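Pavmont toy library to check every set before relending

The toy library in Pavmont will inspect each construction set for missing and damaged parts before it goes back on the shelf, under a new lending procedure that takes effect in October. Sets found to be incomplete will be held in a separate store until the parts are replaced.

The library lends 97 construction sets to households in Pavmont and the surrounding villages. A stocktake over the summer found that 43 of them were short of at least one part. Small connectors and pegs made up most of the losses. Larger items such as base plates and panels were rarely missing, although several had split along an edge.

Until now, borrowers have been asked to report losses themselves on a paper slip. The library's notice on the change states that slips came back blank in most cases, and that shortages were usually noticed by the next household to open the box.

Under the new procedure, each set will be weighed in its box on return and compared with a reference weight recorded when the set was complete. Boxes outside the permitted margin will be opened and counted by hand. The margin has been set at 4 grams, a figure chosen to allow for dust, labels and small changes in the cardboard from damp. 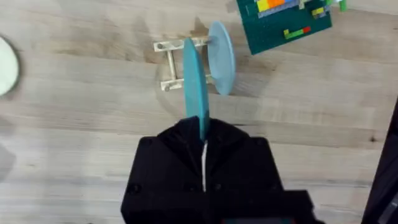

Weighing will not catch every fault. A cracked wheel weighs the same as a sound one, and a part from another set can make up the difference for one that has been lost. For that reason all sets with moving parts – vehicles, cranes and gear trains – will be opened regardless of weight, and axles and wheels will be fitted together and turned once before the box is closed.

The scales and storage trays have been supplied by Esis, which also provides the lending software used at the desk. Reference weights will be held in the catalogue record for each set, alongside the parts list. A printed copy of the list will be fixed inside every lid, replacing the loose sheets that were often lost with the parts.

Replacement parts will come from two sources. The first is a spares drawer made up from sets withdrawn in earlier years. The second is an arrangement with the toy library in Rorora, which lends many of the same ranges and will exchange surplus pieces by post. Where neither can supply a part, the set will be relabelled with a reduced parts list if it can still be built, or broken up for spares if it cannot.

Borrowers will see two changes. Returned sets will be unavailable for up to 7 days while checks are made, and reservations will be timed from the end of that period. The deposit on the larger boxes remains the same, and no charge will be made for single missing pieces.

Sets returned through the drop box at Saber will be subject to the same checks but will be taken to Pavmont first. Borrowers using the drop box are asked to secure the lid with the elastic strap provided – tape damages the printed surface and adds to the recorded weight.

Boxes already on loan when the procedure begins will be checked on their next return.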